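# The Drawer Full of Second Chances

The pitch for the reusable kitchen goes like this. You buy a cloth once, wash it 241 times, and never pay for a roll of paper towels again. I have read the number on the side of a Fluvo box so often that I can recite it with the punctuation. What I can't find, on the box or on the company's website, is who did the washing, at what temperature, or what the thing looked like at the end.

I started paying attention in April, when I opened the drawer next to my stove and found I owned 19 products that were supposed to help me own less. Cloths, silicone lids, a brush with a head you replace, a second brush because I couldn't find the replacement heads. All of it was bought in good faith and most of it was still damp.

None of this is an argument for paper towels. I dislike them too. But a whole aisle has grown up around the idea that we can shop our way out of the trash can, and the people selling it have been let off easy. When a detergent company says its soap is "gentle," we roll our eyes. When a start-up with a brown cardboard box says its sponge is "kind," we subscribe.

Take Tokis, which sells a plant-fiber scrubber in a two-pack and calls it compostable. I wrote to ask where. The reply, which was friendly and took nine days, said "in suitable conditions." I asked what those were and was sent a link to the page I had been reading when I wrote the first time. I have a compost heap behind my garage. It takes coffee grounds, lettuce and the occasional dead houseplant. It has had a Tokis scrubber in it since spring, and I could rinse that scrubber off tonight and do the dishes with it.

Then there is the matter of washing. A cloth that replaces paper has to be cleaned, and cleaning takes hot water, soap and a machine that runs on something. Whether that beats the paper depends on how full the load is, how hot you run it, and whether you throw the cloth in the dryer afterward. Pisteck, which makes a thick cotton towel I like quite a lot, prints a little chart that shows its product winning easily. In small type under the chart it says the towel is line dried. I live in an apartment building with a rule against clotheslines.
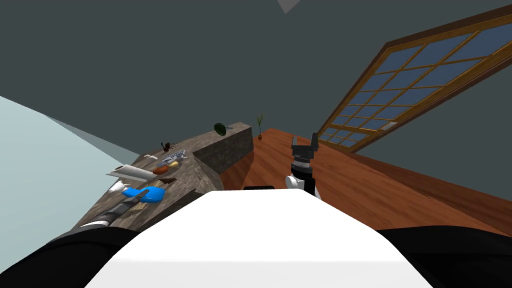
Easy for you to say, wrote Poduval, a reader, after I grumbled about some of this in a shorter column: some of us bought six cloths years ago, wash them with the rest of the laundry, and have not thought about it since, and the only people who find it complicated are the ones who keep buying new kinds.

I have gone back to that letter several times, mostly hoping to find the hole in it. The part about the laundry is right. If the load was going to run anyway, a few cloths add next to nothing. The part about buying new kinds is right too, and a bit close to home. Where I part ways is on who is to blame. People keep buying new kinds because they are told, every few weeks, that the old kind was a mistake. Cotton was the answer until it used too much water. Bamboo was the answer until somebody asked how you turn a hard stalk into a soft cloth. Old T-shirts never got a turn, as far as I can tell, and there is no money in them.

So I tried the T-shirt. I cut up two, both past saving, and used them for everything short of raw chicken. They soak up less than the Pisteck towel and they curl at the edges. They smell by the third day if I leave them balled up in the sink, but so did the Fluvo cloth, whatever the box says about "freshness fibers." I asked Fluvo what a freshness fiber was and have not heard back.

For the chicken I still use paper. One roll has lasted me 91 days so far, and I cooked at home for nearly all of them. I suspect a slow roll of paper in a household that mostly uses rags does very little harm, and I'd like to see one of these companies test that against its own product and print the result in large type.

The drawer, meanwhile, still doesn't close. I offered the lids to my sister. She has her own drawer.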